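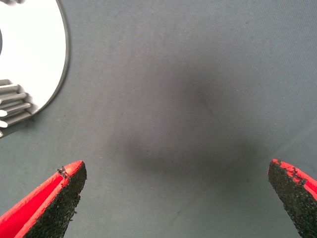

Small assembly remains one of the least automated jobs on the shop floor. At Gurnach, a maker of drive units with 62 employees, gears are still fitted by hand, and since November the company has been asking whether part of that work can be given to a machine. The trial cell uses a two-finger gripper in red, its inner faces lined with rough black pads, working over a plain gray cloth. The task sounds modest: pick up a gear, bring it to its mating part and seat it.

"A new employee learns this before lunch," said Hilkka Lahtinen, head of production. "The machine has needed 4,000 attempts, and it still hesitates."

The difficulty lies in contact. Teeth must meet gaps, and a part that sits slightly crooked in the fingers will jam. Cameras help until the last moment, when the gripper itself hides much of what matters.
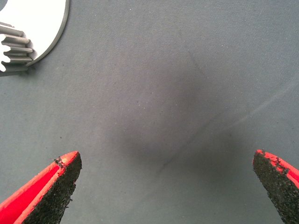

SHOP FLOOR

Lejla Đorđević, who leads the trial for the integrator Durnier, advises customers to treat reaching and grasping as separate problems. Moving open fingers to the right place is largely settled, she said. Closing them on a toothed part and keeping it straight is where most of the 316 recorded faults began.

Soft pads have reduced slipping, although they wear. With a small dark pinion held between them, ragged bits of black foam stand out along the edges of the pads.

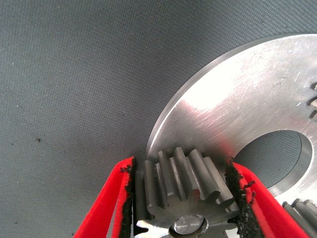 What comes next

Gurnach will keep its 17 assembly workers in their posts while the trial continues. Heikki Väisänen, who represents them, has asked that any later change be discussed before equipment is ordered - a request the company has accepted.

Household work is further away. Durnier has no plans for a home product, and Đorđević expects factories to see useful results first.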